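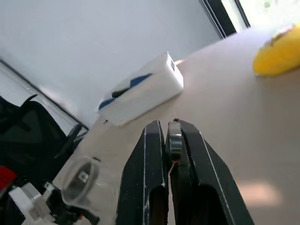 Ticket 545: Grains clinging to the pink dish and scattering on the beige table

Status: Open, waiting on replacement mat
Site: Gatbridge, window table
Tabletop: Redura, light beige
Tableware supplier: Juhl

Problem as reported

When the grains are scooped out of the pink dish, a lot of them stay behind. They stick to the side of the dish and to the underside of the black utensil, then drop off on the way to the glass bowl. By the end of a morning there is a trail across the table. It gets into the seams of the soft toys at the back and under the white box with the dark blue stripe. The grains are pale and so is the table, so most of them get found by hand.

It started in September, after the old tabletop was replaced. Same dish as before.

Checked so far

1. Washed the dish in warm water with dish soap, rinsed twice, air dried overnight. A little better for the first few scoops, then the same.

2. Tried a fresh bag of grains from the cupboard. No change. The old bag went back in with a clip on it.

3. Rubbed the dish with a dry cloth on purpose. Much worse. Grains stood up along the side and would not shake down, which points to static.

4. Wiped the dish with a barely damp cloth and left it for 15 minutes before filling. Clear improvement, lasting until the room warmed up around noon.

5. Filled the dish less. With just the bottom covered there was less on the table, but the last spoonfuls were harder to get at.
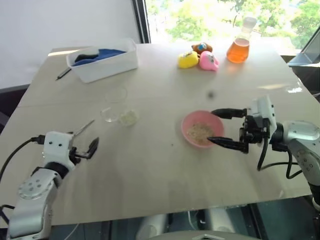 Frida Eyvindsson asked if the tabletop was being wiped with the Zastex spray, because the dish picks up whatever the table has on it. She had the same thing with paper cups on another Redura top - it went away when they switched to plain water and a cotton cloth. She also wanted to know how dry the room was.

Answer to both: yes, the table was getting Zastex every evening. We don't have a humidity reading. The heat comes on at 6 a.m. and the air is dry enough by lunch that the door handle gives you a shock.

6. Stopped the spray. Table wiped with water only, evening and morning. After a few days the trail was shorter, and the toys stayed clean.

7. Swapped the cloths. The blue one lives folded in the white bin and is now for the table only. The dish gets its own cotton towel, kept in the kitchen.

8. Moved the small clear container closer to the glass bowl so the two can be filled without crossing the table again. This helps with the mess and does nothing for the sticking.

Still open: the glass bowl is hard to make out against the beige and has been bumped a few times. A darker mat under it would help, and would show up stray grains too. Mat ordered from Juhl, no delivery date yet.

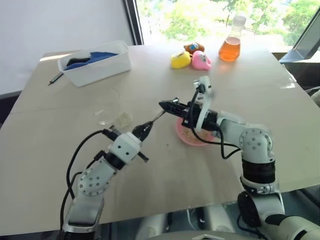
Dima Qudah suggested trying a metal or ceramic dish for one morning before closing this, to see if any static is left once the plastic is gone. A ceramic one of the same width should be in the cupboard over the sink. Will run it with the same bag and add the result to this ticket. Please keep the Zastex off the table until then.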